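Dunstan Asks Everyone to Please Take Their Slides Home
Print this release | E-mail this release

DUNSTAN, 13 April 2024 – The Dunstan Shoe Swap will open its spring season with a public sorting table, a red bin, and a frank request that people stop leaving one shoe.

The swap, run out of the old feed store in Billilden, took in 1,143 shoes over the winter. That is an odd number, and the organizers have noticed. Slides are the worst of it. They come off easily, they look alike, and people will walk home from the pool in somebody else's pair and feel fine about it for months.

"We can match a hiking boot in a minute," said Ffion Mostyn, who runs the swap. "Slides come in green, black, and a sort of tired navy. You can stand there holding a left one for quite some time."

Under the new system, slides no longer go on the racks. They go out on the table, get paired by color and size, and go into the bin together. Black and green are sorted separately. Pairs that survive this are offered at the next swap for nothing, or for another pair in livable condition. Singles are kept until June, after which they will be recycled and no one will be allowed to make a speech.

The swap has also set some ground rules for drop-offs:

Knock the sand out first. The floor drain has suffered enough.
Tie laces together. Buckle buckles together. For slides, a rubber band will do.
No socks, including socks you believe to be nice.
Shoes left on the step overnight become the property of the weather.

Last year 92 pairs of slides found new feet, and over 600 pairs of other shoes went with them. Mostyn hopes to do better this season and has bought more rubber bands.

The first swap of the season also includes a repair corner, with glue, thread, and a short talk on straps by Manaia Rutherford. The talk was scheduled for 21 minutes last year. Bring a chair.

The slide bin, and the table it lives on: 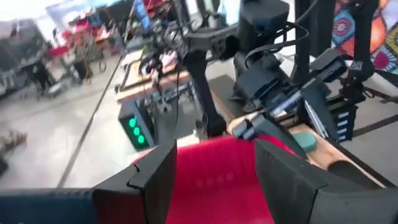
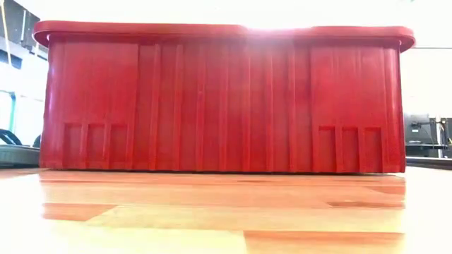
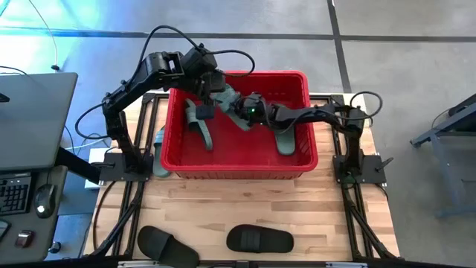 Darcy Whitcombe, reached by phone, said the rubber bands were a good start but that people ought to write their initials on the soles, and asked whether a left gray clog, women's eight, had been handed in since Christmas. It had not.

Admission is free. Children's sizes are on the low shelves, where children can get at them.

Print | E-mail

Related items
Ballness Coat Exchange Runs Out of Hangers
Billilden Pool Lost and Found: Goggles, Mostly
Repair Corner Looking for Someone Who Understands Zippers
Winter Boot Drop-Off Hours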